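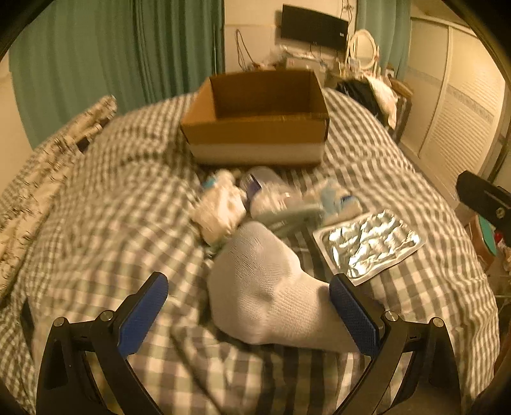
House rules for the hand gripper, May, second go at writing them down

I promised everyone at Havico a cleaner version of these, so I'm starting in the notebook where I can cross things out, and please scribble in the margins if you disagree with me (some of you will!).

Soft things first. Socks are harder than they look. A rolled sock between the pads should be held just tight enough to stay put, and I'd love it if we all moved a bit slower, as a quick wrist blurs the cloth and then whoever labels the clip has to guess at the cuff. I went through 172 clips for the Serra set last night with a big pot of tea and set aside 68, nearly all of them for speed.

Leave the bed as you find it. Bottles, packets, foil pouches, a box up by the head end, all of that is welcome, and please don't tidy between takes. Do write down what was out before you begin.

Wipe the blue pads before each session and check the pivot screws with your fingers. Clip 1209 is the one to watch if you want to see what a loose screw does to a grip, poor thing.

Still open: do we stop after 6 failed grasps, or keep going? Flidville stops. I lean that way too, but I'd like to try it for a week first.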